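Clearing the Study Corner (and What Went in the Yellow Box)

Well, I finally did it. After most of a year of saying "I'll get to that table when things calm down," I got to the table. For anyone new around here, this gallery is the next installment of my slow march through our apartment, one surface at a time, and this time it was the study corner: the table with the checkered cloth, the bookshelf behind it, and all the little heaps that had grown up on every side.

I'd meant to do it in April, when I did the kitchen drawers, and Rhonda Kennedy (hi Rhonda!) has been asking me in the comments ever since whether the corner was "still on the list." It was on the list, Rhonda. It was on the list in pen.

A bit of background for those who like it. The corner does three jobs in our place. It's where homework happens, it's where I wrap and pack anything that has to go in the mail, and it's where bags get dropped when people come in the door. Those jobs don't get along. Homework spreads out, packing spreads out even more, and bags just sit where they land until somebody needs them again. I've tried baskets, I've tried hooks, I once tried a very stern note on the wall.

What got me moving was a message from Abundio Gallegos, who runs the little swap table at the Nustwood community room. He was looking for kids' bits and pieces, pencil toppers, erasers, small toys, stickers, anything clean and in one piece. He said a box would be plenty. I read that and thought, I have a box's worth of that within arm's reach of one chair, and I wasn't wrong!

So I gave myself a budget of 149 minutes. (My oven timer does odd things past two and a half hours, so I stopped it a minute short.) I made a pot of tea, put the radio on and started with the box itself. I keep a few flattened ones behind the door for exactly this kind of day, and I picked the yellow one because it's cheerful and shallow enough that I can't lose things in it. If you've ever used a deep box for sorting you'll know what I mean. You put something in at ten o'clock and you don't see it again until the next move.

My rule for the table is that everything gets picked up once and put somewhere with a name. Box, shelf, drawer, trash. No "for now" pile. I'm terrible at this rule and I break it every time, but having it helps a little.

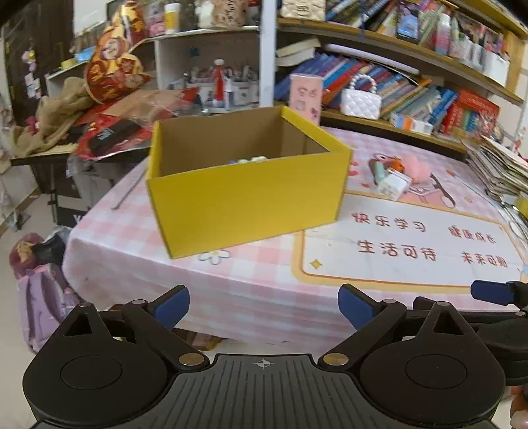

Early days for the yellow box: a few small pale green and white things in the bottom, and the pom-pom still holding its ground on the mat.

I have a real soft spot for that tablecloth, by the way. Pink and white check with a little white flower printed on it, and it has come through more washes than any of my good ones. Harvey Cloutier wrote to me after the last gallery wanting to know whether I iron it. Harvey, I do not iron it! I shake it out hard, lay it on the table while it's still a tiny bit damp, and smooth it down with the side of my hand. By supper it's flat enough for me.

The desk mat stays too. It's a cartoon one with red Chinese lettering, and the first two phrases are 快乐学习 and 健康成长, which come out as something like "happy studying" and "healthy growing up." I like having that under the homework. It also wipes clean, and I've wiped plenty off it: glue, jam, the green marker that said washable on the side.

Now, the stack. You'll have spotted the stack at the far end of the table, papers and books all in one tall leaning pile. I left it for last on purpose, and I'd tell you to do the same with yours. If I'd started there I would have sat down and read every sheet. There were school notices, a workbook we'd already replaced, a recipe I'd torn out for a plum cake (found it!), and a warranty card for a Tamumow rice cooker we gave away two apartments ago. I sorted it standing up so I wouldn't get comfortable. Keepers went into a folder, used-on-one-side sheets went into the scrap paper drawer, and the rest went down to the recycling in two trips.

The small white charger block got a proper spot in the drawer, together with every cable I could find that fit it. I wrap each cable around two fingers and put a bread-bag clip on the end. It's free and it works fine, and you can write on the clip with a ballpoint if you press hard.

The pom-pom was a negotiation. It's pink and very fluffy, and as far as I could tell it had no purpose in life whatsoever, so I held it over the box and asked in a loud voice if anyone minded. Someone minded. It now lives on the zipper of the pink and purple backpack, and it'll be filthy by spring, and that's fine with me.

On to the bookshelf. I love this shelf. It's wood, it's heavy, and it holds a ridiculous number of books with lots of red and blue spines, so it's the brightest thing in the room. I didn't take every book off. I know some people swear by emptying the whole thing, and Gordon Bergeron sent me a long, friendly email about how he catalogs his on index cards (he's up to 3,000, can you imagine), but I had my timer going. I just did the strays. Anything lying sideways on top of the others came down, got dusted, and either earned an upright spot or went in the bag for the swap table.

The white rolled tube lying across the books was the one that slowed me down, as I'd gotten so used to it that I'd stopped seeing it. It's gone into the tall corner behind the door. Same story with the pink card display standing in front of the books. It's sweet, but you have to move it every time you want something from behind it, so I've shifted it over to the end of the shelf where the books are shorter.

Then there's my handbag, the white quilted one with the pearl-beaded handle. Yes, it lives on the bookshelf. I carry it maybe twice a year, and if it goes in the closet it gets squashed under the winter coats, so it has a lower shelf practically to itself, next to the red boxed set. I did think about moving it. I dusted the handle with a soft paintbrush, stuffed the inside with some of that scrap paper so it keeps its shape, and put it right back.

Over on the other side, the white shelving with the jars and containers took longer than the bookshelf did. I always think jars will be quick. But then you're opening lids, sniffing, reading the date on the bottom, opening another lid. I tossed four things, combined two half-full ones, and wiped the shelf with warm water and a splash of vinegar. The containers went back with the tall ones behind and the short ones in front, so I can see what I've got before I buy another one. Ask me how many packets of sunflower seeds we had. (Don't.)

The red cushion with the cartoon character had its cover washed and is back where it belongs. The beige cloth bag under it I folded down flat and tucked away with the other shopping bags. And the red plastic bag on the black side table got emptied, and I've made a promise to myself that the side table is for things going OUT. Library returns, letters, stuff for neighbors. If it's been there a week, it gets dealt with. I'll let you know how long that lasts.

As for the yellow box, it filled up nicely. I packed the small hard things first, then soft ones over them, and folded the top in on itself so I didn't need tape. Raed Hijazi from downstairs was driving over to Nustwood anyway, so he took it along with the bag of books, and Abundio messaged me that same evening to say the erasers were already gone.

A few answers to things you always ask:

The label tape I use is the 10-yard roll from Pilkington, the plain white. I tried the Conico one last winter and it peeled off anything curved, so it's no good on jars, though I still use up the rest of it on folders.

I finished with eleven minutes left on the timer, and I spent them sitting in the chair looking at the table, which I recommend.

No, I didn't buy anything for this. I had a little fund of 200 dollars set aside for shelves and organizers, and it's still sitting there. I'm thinking of a lamp instead.

Next up is the hall closet, and I'm a bit scared of it. If you've got a trick for scarves, leave me a note, especially if it doesn't involve those hangers with all the loops. I've had those. They tangle, and then you've got a tangled hanger AND tangled scarves.

Posted 20/12/2020

Contact | © The Tidy Corner, all rights reserved | Back to top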